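Clutch judder on a used van, worth fixing?

Last updated: September

olaia_c
Clutch on my van judders pulling away in reverse. Garage wants 600 for clutch and flywheel, 89 more for the slave cylinder. Gearbox has to come off either way.

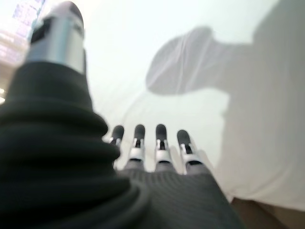 It has done it for 2 months and I mostly drive in town.

nigatu_g
Do the slave cylinder too. Same labour.
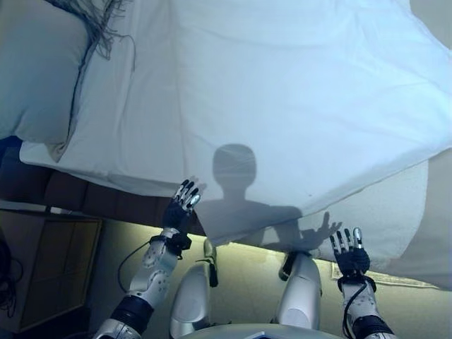 White sheet held up, two hands

quang_n
Disagree about the flywheel. Check the engine mounts first - mine was a split mount and I nearly paid for a clutch.

nigatu_g
A mount would usually clunk as well. She only mentions judder.

olaia_c
No clunk. Will ask them to look at the mounts anyway. 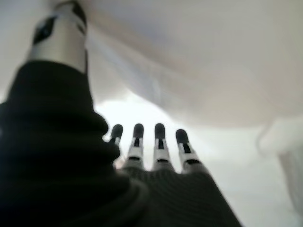
Thumb and four fingers, close up

margit_m
Get another quote. I had three and they were over 200 apart.

Recent topics
Roof bars whistling at speed
Part-worn tyres, yes or no
Heater only blows on 3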